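4.2 Connecting the control cable

The Ader 505 ceiling fan controller is supplied with a control cable. Complete the steps in 4.1 before you begin.

CAUTION: Turn off the supply at the breaker. Wait 2 minutes before touching the terminals.

1. Remove the cover from the mounting plate.
2. Route the control cable at least 10 mm from the supply wires.
3. Push the connector in until the latch clicks.
4. Pull lightly on the cable. It must not move.

Note: Do not extend the cable beyond 1000 mm.

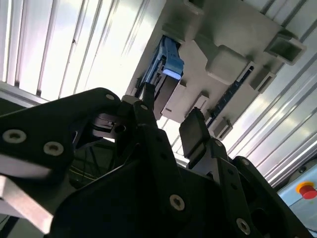
Cable strain is the usual cause of a lost signal — leave slack at the connector and do not tie the cable to the fan bracket. The same applies to any plug on the underside of an overhead housing, such as the blue one on the gray housing, where the cable hangs below the connector. Refit the cover and go to 4.3.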